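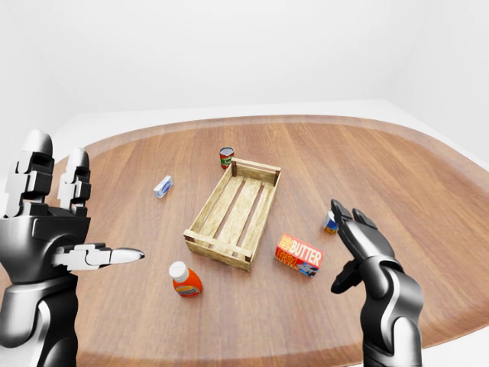 Hirkberg Cabins, progress report to the Hakico fund, March 2018

Short one this time, we are in the middle of changeover and the phone doesn't stop.

Bookings. 1,188 guest nights since the last report, against 900 in the plan. Mostly families, mostly the lake side. The upper cabins are still slow midweek. Dropped the minimum stay up there to two nights in January and that helped a bit, not enough.

Repairs. Roof on Egger cabin finished. Chimney swept and relined, new stove door. Bathroom floor in the same cabin still to do, tiler has moved us twice. Road up from Stestevstead was graded before the snow and held up fine, except the bend by the bridge, where two cars got stuck and we had to pull them out.

Money. Spent 2,219 on the roof against a budget of 2,000. The overrun is timber, two rafters were worse than they looked from below. We'd like to take the difference out of the signage line, which has not been touched. Please confirm in writing so we can close teh invoice. 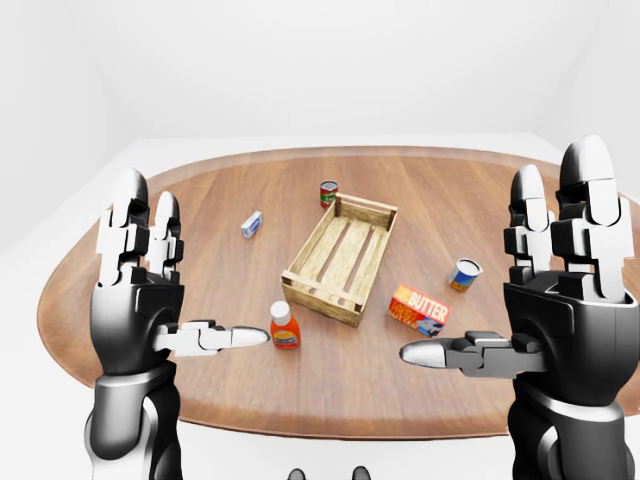 Slatted crate on the oval table.

Guest feedback. Good on quiet, beds, and the sauna. Bad on wifi (expected) and on the check-in directions, which send people to the wrong parking lot. New directions written, going out with every confirmation from now on. Three complaints about firewood running out. We've doubled the delivery.

Website. English pages are live. German pages half done, prices missing.

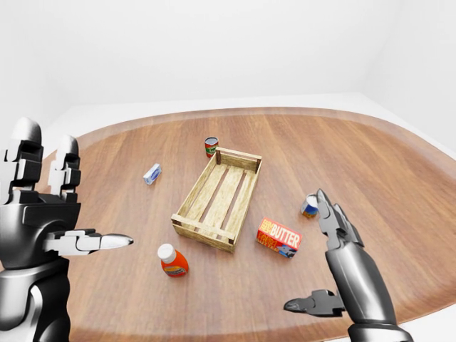

Still open: boat insurance, the spare keys for the upper cabins, and a answer from the county on the second jetty. Without the jetty permit we can't offer the rowboats before summer, and that was part of what you funded, so flagging it now. Receipts for the roof and the stove are in the shared folder. Next report after the Easter rush.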